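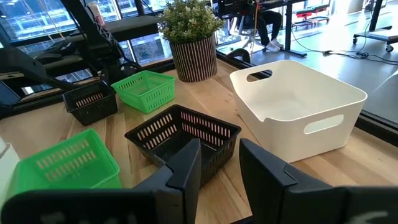 Home | Reviews | Benchtop Automation | Safety Notices | Archive

Review: Flovton two-arm tabletop kit, with Jallari control software

Reviewed for the Trarkidero equipment lending program
Posted 08/06/2026

The Flovton kit is sold to schools, small workshops and training centers that want two working arms on one table without the expense of an industrial cell. The program bought one set for evaluation and used it for eight weeks on sorting and nesting tasks with open containers. This review covers the hardware, the Jallari software that ships with it, and a fault in the left gripper that led the program to suspend lending of the kit in August.

Readers who are considering a purchase should read the section on the fault before the section on performance. The kit does many things well. The fault is serious enough that the program cannot recommend unsupervised use at this time.

What the kit includes

The set consists of two arms, two grippers with wide flat fingers, a wrist camera for each gripper, a power unit, an emergency stop button on a long lead, and a license for the Jallari software. The table is not included. The listed price is $3,000, and the spare finger set is sold separately for $200. Shipping was prompt and all parts were present.

Assembly took one working day. The printed guide is clear on mounting and poor on cabling. It shows a tidy route for the arm cables but does not state how much slack is needed at full reach, and the first installation had to be redone for that reason. Buyers should run each arm by hand through its whole range before tightening any cable clip.

The task used for evaluation

The program tested the kit mainly with slotted plastic baskets in black and green and a larger white bin with solid walls and handle cutouts. The arms were asked to pick up a basket by its rim, turn it square, and set it down in a marked place or inside the bin. Slotted baskets are a fair test for a gripper of this type. The walls flex, the rims are narrow, and the openings in the sides give the camera a confusing background of table and shadow.

A pale wooden tabletop was used throughout. A potted plant was left at the back of the table during most sessions as a fixed object for the arms to avoid, and the planner treated it correctly in every session on record.

Performance under normal conditions

Under normal conditions the kit performed well. The arms move smoothly at low and medium speed, and they are quiet enough that people can hold a conversation at the next desk. Position hold is good. A basket set down at the start of a session was returned to the same mark at the end of it with no visible drift.

The wrist cameras are useful and somewhat limited. Black baskets gave more trouble than green ones, particularly late in the afternoon, when strong window light reached the table from one side. The software offers an exposure setting, but the change does not survive a restart and must be entered again each morning. Flovton lists this as a known issue.

The wide fingers deserve a comment of their own. They are strong and easy to clean, and they block a good deal of the camera's view when they are open. An operator watching the camera picture may not see a small item lying directly under a fingertip. The program asks operators to look at the table itself before starting any motion, and the same practice is advised for all buyers.

The fault

On three occasions the left gripper closed without a command after the emergency stop had been released. In each case the sequence was the same. The stop was pressed while the gripper was moving, the arm halted as it should, the button was twisted to release it, and the fingers then completed the movement that had been interrupted. No start command was given. No warning appeared on the screen.

The first event was put down to operator error. The second was witnessed by two members of staff and written up. The third cracked the rim of a basket. There were no injuries, although on the second occasion an operator had been about to reach in and straighten a basket by hand.

This behavior is not acceptable in any machine that people work beside. Releasing an emergency stop should return the machine to a waiting state. Motion should begin again only after a separate, deliberate command. A person who has pressed the stop has usually done so in order to put a hand where the gripper is.

The program then ran a planned test with hands clear and the table roped off. The stop was pressed and released 30 times on each gripper while the fingers were closing. The left gripper completed its movement after release eight times. The right gripper never did so. The two grippers were then exchanged between arms, and the fault moved with the gripper. This points to the gripper's own control board and away from the arm or the software, but the program does not have the means to confirm it.

A related weakness was found in the Jallari event log. The log records the stop and the release. It does not record the finger movement that follows, so a supervisor reading the log afterward would see nothing unusual. All three events would have gone unnoticed if no one had been standing at the table.

Response from the supplier

Flovton answered the first report within two working days and asked for the log files. After the test results were sent, the company supplied a replacement gripper at no charge and collected the original. The replacement passed the same test with no unwanted movement. The company has not yet stated the cause, and it has not said whether other units are affected. A firmware update has been promised without a date.

The program appreciates the speed of the reply. A replacement part does not settle the matter, however, as long as owners of the same model have received no notice. A written notice to all customers would be the proper step.

Comparison with the Ye kit

The program also lends the Ye single-arm kit, which has been in use for longer. The Ye arm is slower, its camera picture is coarser, and it struggles with any container larger than a lunch box. Its stop circuit cuts power to the fingers completely, and the operator must press a separate reset and then start the task again from the beginning. Some borrowers find this tiresome. It is the correct design, and the Ye kit was run through the same stop test without a single unwanted movement.

For two-handed work the Ye kit is no substitute. Organizations that need only simple pick-and-place exercises will find it the safer choice at present.

Advice to current owners

Owners of the Flovton kit are advised to take the following steps until the update has been issued and checked.

- Test the stop and release on both grippers before the next use, with all hands off the table. Repeat the test many times, as the fault does not appear on every attempt.
- After pressing the stop, switch off the power unit before reaching into the work area. Do not rely on the button alone.
- Clear the current task in Jallari before releasing the stop.
- Keep seated work and walkways outside the reach of both arms, and keep floor cables out of the path to the stop button.
- Record any unwanted movement by hand, with the time, as the log will not show it.
- Replace any basket or bin with a cracked rim. Damaged rims slip in the fingers and invite people to reach in.

Rating

Build quality: good
Ease of setup: fair
Software: fair
Camera: fair
Safety: poor, pending firmware update
Value: good if the fault is corrected

The Flovton kit remains withdrawn from lending. Borrowers with a current reservation will be offered the Ye kit for the same dates or may cancel without a fee. The rating for safety will be reviewed once the update has been received and the full stop test has been repeated on both grippers - including the replacement.

Shares: 30 | Comments: 8

Contact the lending desk | Copyright Trarkidero | Back to top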